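**Ticket:** Right arm stops when reaching across the shelf
**Product:** Taneck two-arm table kit, evaluation unit
**Software:** Narnent task runner, as supplied
**Grippers:** Fröhlich, two-finger
**Supplier:** Suvonance
**Opened:** 1 Mar 2019
**Priority:** Normal
**Status:** Open, waiting on supplier

**Problem**

We have the Taneck kit on evaluation until June. The task we set up is putting slide sandals on a small shoe rack at the back of the table. The left arm handles the open table and the right arm handles the rack. Each works fine in its own half. When the right arm has to reach across the front of the rack to the left end of the shelf, it sometimes goes into a protective stop with the gripper close to the sandal or already on it. Narnent shows "joint load over limit" and gives no joint number.

After a stop the arm has to be released and jogged back by hand. The run can't be resumed from where it was, so every stop costs us the whole sequence.

We ran the sequence 49 times before opening this ticket and had 7 stops, all at the left end of the shelf. There were no stops at the right end.

**What we expected**

The quote from Suvonance says either arm can reach any point on the tabletop and on a fixture at the far edge. We took that to include the shelf. If it doesn't, please say so and we will lay out the task a different way.

**Log**

*Entry 1.* Power cycled both controllers and ran the Narnent self-test. Both arms passed. Homed the right arm and checked it against the marks on its mounting plate. Home position is good.

*Entry 2.* Ran the reach across with an empty gripper and no sandals on the rack. No stop. Repeated at full speed, no stop. We had hoped it would fail here, as that would have pointed to a plain reach problem.

*Entry 3.* Put the sandals back and ran at half speed. One stop, at the same place as before. Speed alone doesn't fix it.

*Entry 4.* Suvonance asked us to check the tool weight in the arm settings. It was set for the bare gripper and left out the camera module on the wrist. Corrected it on both arms. We think this should be set at the factory or at least be on the setup sheet. We looked again and it isn't there.

*Entry 5.* Reran with the corrected weight. Fewer stops, but they did not go away. We got 3 in one session and then none in the next, with no change in between that we know of.

*Entry 6.* Suvonance suggested the mounting plate was moving. Checked the clamp on the right plate and gave it a small extra turn. Put a pencil line on the wood along the edge of the plate and ran a full session. The plate stayed on the line, so we are ruling this out.

*Entry 7.* Turned on the detailed log in Narnent (it is under Service, not under Logs where the manual says). The load goes up on the second joint from the base as the arm stretches out, which you would expect. There is a second, shorter rise at the wrist right before the stop. The wrist rise only shows up when the fingers touch the sole.

*Entry 8.* Moved the approach point so the gripper comes in higher and lowers onto the sandal. Fewer stops again. The downside is that the elbow swings out farther over the floor, and we had to move a chair.

*Entry 9.* Tried the same job with the left arm for comparison. It is much closer to that end of the shelf and did it without a stop. This would be a fair workaround, but then the left arm can't be clearing the table at the same time, and running both together is the reason we asked for a two-arm kit.

*Entry 10.* Supplier reply, copied from their message: "Please confirm the cable slack at the wrist and the position of the other arm when the stop occurs. Please also confirm the arrangement of the items on the shelf." Answered below.

**Answers to supplier**

Cable slack: the wrist cables on both arms are routed the way the Fröhlich sheet shows, with a free loop. We have not seen a loop catch on the rack posts, but we can't watch both sides at once and would not swear to it. Tell us if you want the loop shortened. We don't want to do that without your word on it, as the sheet says it affects the warranty.

Other arm: parked or waiting over the left part of the table. We had the stop in both cases.

Shelf and table during the reach:

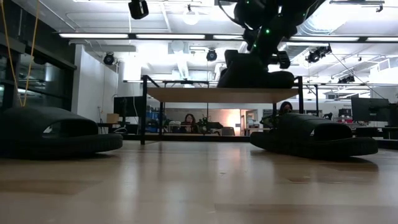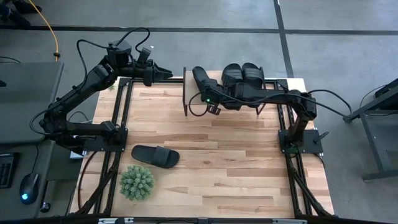 The load reading at the wrist is what we would like Suvonance to look at first. Our guess is that the limit is set for light contact and the arm has very little margin left once it is stretched that far. In the second picture the right arm is across the front of the rack with its gripper at the leftmost sandal, and that sandal leans a little, while the other two on the shelf are side by side against the right end. There is bare shelf between them, so the fingers have room and we don't think they are being squeezed by a neighbor. The sandal lying on the table near the plant is well out of the right arm's path.

**Requests**

- Confirm whether the left end of the shelf is inside the rated reach of the right arm with a Fröhlich gripper and wrist camera fitted.
- Tell us if the wrist load limit can be raised, and by how much. The field in Narnent is grayed out on our login.
- Add the joint number to the stop message. It is in the detailed log already.
- Correct the manual page for the detailed log.

**Workaround for now**

Higher approach point, half speed for the reach across, tool weight set with the camera included. With all of that in place we still saw 4 stops over the last set of sessions. That is good enough to keep testing other parts of the kit – the table pickup with the left arm has been solid – but we could not leave it running alone.

The detailed log file and a copy of our arm settings are attached to the ticket. Settings were exported after entry 8, so they have the new approach point in them. If you need the old one, it is in the backup folder on the controller.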